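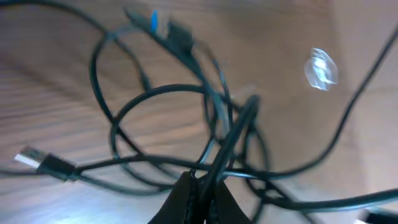 Ysaline Le Goff looks after one robot arm at Werkness, and its name is Huet. She didn't choose the name. "It was on the paperwork when I started, and by then people were already swearing at it."

Huet's job is to pick through knotted cables. Most of hers is the fingers. Both dark pads get a wipe at eight in the morning, before anyone has touched the controls, and then she closes them on a strip of paper and pulls. If the paper slides out, the pads come off.

"You can get about 1000 grips from a pair," she says. "The supplier has a more cheerful figure. I've stopped reading it."

The wrist camera is fussier. It sits so close to the work that a loose mounting screw is enough to send the fingers down beside a cord. In November she spent most of a week on the software before Maëlys Caron, from the next bench, leaned over and turned the screw with her thumbnail.

"She was very nice about it. She has been very nice about it ever since."

What does she do when a cable snags? "Stop the arm, open the fingers, go back up. You never pull. Pulling is how we got the second wrist."

The first one is in a drawer with 2 stripped gears and a label in Teguh Tarigan's handwriting, which reads "spares". Le Goff has asked him what for. He is thinking about it.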